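Open Storage on a Shared Table: Baskets, Fruit and Small Items in the Fadis Study Room

Project report, Home and Interior Studies
Harish Pal and Đạt Quách

1. Background

The Fadis study room has one large table that everyone uses. Students eat there, work there and leave things there. By the end of a normal afternoon the top is covered with fruit, pens, chargers, cups and mail, and the next person has to push it all to one side before sitting down.

Our project asked whether one open container, left on the table all the time, would be enough to keep the surface usable. We did not look at drawers, shelves or closed boxes. The room has no wall storage near the table, and we were told early on that we could not put screws in the wall.

2. What we had to work with

The budget was 70 dollars. We spent most of it on containers, and the rest went to fruit and a roll of felt we ended up not using.

We compared three types of container. The first was a clear plastic bin sold under the name Gestia. It was easy to clean but tall, and small things sank to the bottom where people forgot them. The second was a fabric tray, the Vi, which folded flat for storage and would not hold its shape once anything heavy was put in one end. The third was a woven plastic basket from Broria, rectangular, with sloping sides and a braided rim.

Harish did the measuring and the notes on cleaning. Đạt did the layout sketches and talked to the people who use the room. We wrote the report together.

3. Method

Each container stayed on the table for the same length of time. We put it near the center and gave no instructions. Twice a day, once before lunch and once at 5 p.m., we wrote down what was in the container and what was lying on the table outside it. Every loose item counted once at each check, even if it had been there at the check before.

Across the whole project we recorded 2,042 items. Of these, 897 were inside a container and the rest were outside. Fruit was the item we recorded most often, followed by pens.

We also tested each container with the same set of things: two apples, a banana, a set of keys, a phone charger and a small notebook. We wanted to know if a person could see everything from a chair without standing up or moving anything.

4. Results

The Gestia bin had the fewest items in it. Several people said they took it for a trash can, and we found wrappers in it on three occasions. The Vi tray did better in the first few checks and then worse as it began to sag. The woven basket had the most items in it at nearly every check.

Fruit is a special case. People put bananas in the basket without being asked, but apples were often left next to it. Đạt asked why and got different answers. One student said an apple was going to be eaten soon, so there was no point in putting it away. Another did not want it touching the keys. 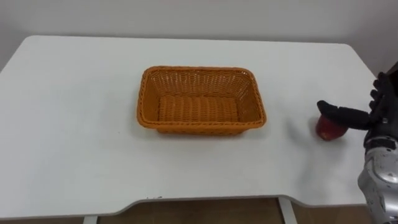
Fadis Study Room, September

The basket in the center of the table with nothing in it, and a red apple to the right. The white top leaves plenty of space between the two. The orange stands out against the table, and so does the apple. The sides have small diamond-shaped openings, and the floor of the basket is woven in ridges.

The ridges were a point against it in the cleaning test. Crumbs stayed between the strands and had to be shaken out. Wiping with a damp cloth did not reach them. The Gestia bin could be rinsed and dried in a minute, so anyone who mainly stores food may prefer it.

5. Problems

We should have run the containers more than once and in a different order. The basket came last, and by then people in the room knew what we were doing. Some of them may have tidied up more than usual. Two of our morning checks were also missed during exams, and we left those out of the count.

The table has rounded corners, and our first floor plan drew them square. This changed the sketches but had no effect on the item counts.

6. Recommendation

We suggest leaving the Broria basket on the table and adding a second, smaller container for keys and chargers. Fruit would then have the basket to itself. A washable liner would help with crumbs, and we did not have money left to try one. The basket should be emptied and shaken out at the end of each week, and the room's cleaning sheet has a blank row where this can be added.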